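The arms came to our floor at Prosterard in November. The memo used the word "teammates" and promised they'd free us for higher-value work. So far my higher-value work is setting out cups for them.

I used to pack 263 kits a shift and grumble with the woman across the bench. Now she's on nights, and I supervise two grippers that have never once complained about the parking. I miss the complaining -- it was most of the job.
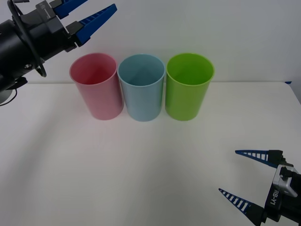 Did anyone lose a job over it? On paper, none of the 28 of us did, though two who left weren't replaced.

Management calls that a smooth transition. I'd call it a quieter lunch table. The raise that was supposed to come with my new title is still under review, and the title has a typo in it.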